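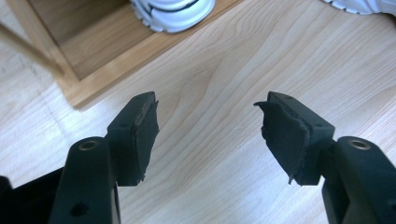

Notebook, 1 February 2022
Floor oil test, second coat

Well, the Trukier is a slow one! I put the second coat on the test boards last night and went in first thing with my coffee (bad idea, bare socks) and the Pálfi board was already hard to the fingernail while the Trukier still grabbed a little near the ends. Same rag, same room, heater on 15 the whole time.

I like the Trukier color better though, darn it. It keeps the wood pale, and the Pálfi goes a bit orange in daylight. Under the shop lights you'd never pick them apart, so look at them by the window before you vote.

Norbert thinks I'm laying it on too thick. Could be. I used 23 ml a board and he says he gets by with 10 on the offcuts from Stastmont, but those were sanded a lot finer than mine (must ask him which grit, he told me and I forgot).

To do: cut the Trukier board in half, buff one half with the white pad, leave the other alone. Water ring test on all of them once they've cured. And the oily rags are hanging outside on the rail, please don't ball them up in the bin!

Still need to call Udcombe for the bigger can.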